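Where can I watch Hutsuliak with English subtitles, and is there a longer version?

Posted by Kirsten Dalsgaard in Movies & TV, August 20, 2026

I missed Hutsuliak when it played near me in June. It was at one theater for 2 nights and I was out of town for both. Now I want to watch it at home with my parents, but I can't work out which version to get. The listing on Rovside says 80 minutes and has no subtitles that I can find. A friend saw it in the theater and is sure it was longer, with a wedding scene near the end that isn't in the version her brother rented. My mother needs subtitles, so that part matters most. I don't mind paying for a rental. I don't want to buy a disc unless I have to. 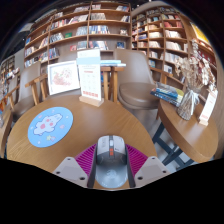
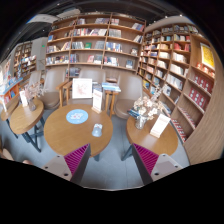 Answers

pisel_fan_70

It's on Rovside. Just search the title. I thought it was slow and the main guy can't act but the music is good. My wife fell asleep before the wolf part. If you like this kind of movie you should see Flundex instead, same director and a lot more happens in it.

Vilhjálmur Hafþórsson

There are two versions, and your friend is right about the wedding.

The theater version has the wedding scene and the short part after it where the older brother walks back up to the farm. The 80 minute version was made for television. It drops the wedding completely and goes from the river straight to the last morning. You can still follow the story, but the brother's last line makes less sense, because he is repeating something the bride's father says in his toast.

Rovside has both, on separate pages. The search only brings up the TV version for me. To get to the other one, open the director's page and scroll down to the full list of titles. It has the same poster, so check the running time before you pay. The rental is good for 48 hours once you press play.

On the subtitles: they are there for the theater version, but they are off when the movie starts. On the website, start the movie, pause it, and open the menu in the lower right corner. Pick "English" under text. On the TV app you have to set it on the movie's page before you start. If you forget, back out and go in again, and it will keep your place. I could not find any subtitles on the TV version, on the website or in the app.

The English is fine for the most part. The songs are not translated. There is a long one early on, when the men are taking the logs down, and your mother won't miss any of the plot there.

The opening card says 1627, then the story jumps ahead with no new date on the screen. That confused everyone I watched it with. After the fire you are in the grandson's time, and the same actor plays both men.

The disc from Pisel is the theater version too. It has an interview with the composer and not much else. I would rent first.

marrow_lane

Second what Vilhjálmur said about the director's page. I rented the wrong one and wrote to Rovside, and they gave me a credit for it the next day. You have to ask through the help form. The chat sent me in circles.

One thing to add, the sound is very low in the talking parts and then the horns come in loud. Keep the remote close if your parents are going to bed early or you have neighbors.

Don't read the plot summary on the rental page either. It gives away who set the fire.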